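Home | About | Programs | Opinion | Publications | Contact

Opinion

The Case for the Cleared Table

By Laiba Mirani
17 May 2023

Every institution that serves the public owns more tables than it can account for. They stand in reading rooms, staff kitchens, craft studios and hallways, and they appear in inventories as furniture, alongside chairs and shelving. It is the position of this essay that they are misfiled. A shared table is a service, and it should be managed as one, with a standard for the condition in which each user leaves it to the next.

The Elberg Center for Household Practice has operated shared workrooms for a number of years. In the last reporting period the rooms at Elberg received 1,286 bookings, for purposes that included sewing, seed sorting, letter writing, model repair and the preparation of packed lunches. The rooms are open 365 days a year. On the great majority of those days, more than one party uses the same surface, and the second party inherits whatever the first has decided to leave.

What is left is seldom dramatic. Complaints received by the Center rarely concern damage. They concern a pair of scissors with no owner, a roll of tape, a cup, a stack of paper that may or may not be wanted. A person arriving for a one-hour booking must decide whether these things are trash, property or equipment. Most people are considerate, and so they move the items to one side and work in the space that remains. The next person does the same. By evening a large table offers the working area of a small one.

The usual institutional response is a sign. Elberg has had its share of signs. The earliest read "Please leave this room as you found it," a sentence still in use in a great many public buildings. Its weakness is plain on a moment's thought. A user who found the room in disorder has been instructed to leave it in disorder, and will have complied in full. A standard that refers only to the previous state of a room can move in just one direction over the course of a week.

In July of last year the Center adopted a different rule, drafted by Valentina Cáceres of our facilities office. It states that at the end of each booking the table shall hold one tray and nothing else that was brought to it, and that anything whose owner or purpose is uncertain shall be placed in the tray. The rule fits on a card. It asks for no judgment about what an object is or where it belongs. A button, a key, a pencil or a piece of wire may all go to the same place, where the person who lost it can be expected to look first.

Some colleagues objected that the tray would simply become a smaller version of the problem. This was a reasonable concern and it deserves a full reply. A tray does fill. It fills, however, within a rim, and a full tray is a visible event in a way that a gradually crowded table is not. Staff at Elberg empty the trays at closing, sort the contents into lost property and waste, and return the trays to their tables. The work is short and can be scheduled. The earlier arrangement required staff to clear entire surfaces at unpredictable times, often while the next party waited in the doorway with its bags.

A second objection concerned dignity. Users of a public workroom are adults, it was said, and should not be given instructions suited to a classroom. I have some sympathy with this view. Nevertheless, the demand for adult treatment must extend to the person who arrives next. To hand a stranger one's crumbs is also a form of disrespect, though it is so common that it passes without remark. The rule treats every user alike, including members of the staff, who were by general agreement the worst offenders during the first month.

A third objection came from the regular users of the long workroom, principally the quilting group and the Tarar Street model club. Both keep projects in progress over several sessions, and both asked whether a rule requiring a cleared table would oblige them to dismantle their work each time. It does not. The Center now assigns 3 shelves in that room to work in progress, each divided and labeled by group. The shelves were paid for out of the ordinary furniture budget. I mention the point since rules of this kind often fail for want of a modest purchase that would have made compliance easy.

The choice of surface deserves more attention than it commonly receives. For many years the Center favored tabletops with a speckled or wood-grain finish, on the advice that such patterns "hide the dirt." They do so very well. It is difficult to see why this was ever thought an advantage in a room where people sew, glue and eat. A surface that hides dirt also hides pins. When the older tables were due for replacement, the Center asked for plain tops in a single dark color, and for trays in a color that could not be mistaken for the table. The supplier's catalog, from the firm of Pristska, offered a long list of patterned finishes and comparatively few plain ones. I take this as evidence that most institutions are still buying concealment.

On a plain dark surface, a very small thing is conspicuous. Users wipe what they can see. They cannot fairly be blamed for leaving what the finish was designed to disguise.

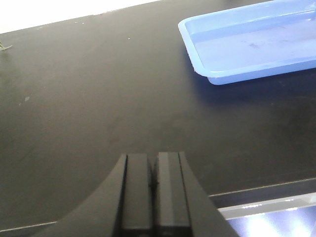

A matte black tabletop with its light blue tray. Even a single white speck shows.

It will be observed that the tray itself is subject to the same reasoning. A pale tray shows marks, and marks of this kind have been reported to the Center as a fault. In my view they are no fault at all. A tray that shows its spots will be washed more often than one that does not. The specification that matters is a raised rim, to hold round objects, and a smooth floor that can be rinsed at the sink between bookings. Deep boxes were considered and declined. People will look into a shallow tray as they pass, whereas a deep box invites them to add to it and think no further.

There remains the question of what may properly be left on the table besides the tray. The card is silent about small debris, and users have asked for guidance. A crumb, a thread end or a bit of stem from the seed sorting is not property and need not be saved. It should go into the waste bin. Where there is real doubt, the tray is the correct answer. The Center has received letters arguing for a separate dish for plant material, and another for fasteners. These suggestions were made in good faith, but every additional container adds a decision, and it was the multiplication of decisions that left the tables crowded to begin with.

Results should be reported with restraint. In the months following adoption, the Center logged 63 requests for staff to clear a table before a booking could begin, a figure the facilities office regards as a marked improvement on the preceding period. Record keeping before the rule was informal, and I would not wish to press the comparison further than it will go. Neither can the effect of the rule be separated from that of the new tabletops, which arrived during the same season. The quilting group attributes the entire change to the shelves.

The Dimby branch, which shares our booking system but furnishes its own rooms, has chosen to keep its patterned tables and to adopt the tray alone. I regard this as a useful arrangement and have asked that both sites use the same log. Should Dimby do equally well with its existing furniture, the argument I have made here concerning surfaces will need to be revised, and institutions with limited funds will be spared an expense.

In the meantime I would urge those responsible for shared rooms elsewhere to begin with an inspection. Sit down at one of your own tables at the hour when one party leaves and another comes in. Look at what has been pushed toward the far side, and ask how long it has been there. Then consider whether the sign on the wall gives anyone clear authority to pick it up.

Correspondence on this subject may be addressed to the publications desk at the Center. Letters concerning the booking of individual rooms should be sent to the facilities office.

Recent Opinion

Who Owns the Cup in the Sink?
Labels, Shelves and the Work in Progress
Against the Junk Drawer
A Reply on Folding Chairs, by Valentina Cáceres
What the Booking Log Leaves Out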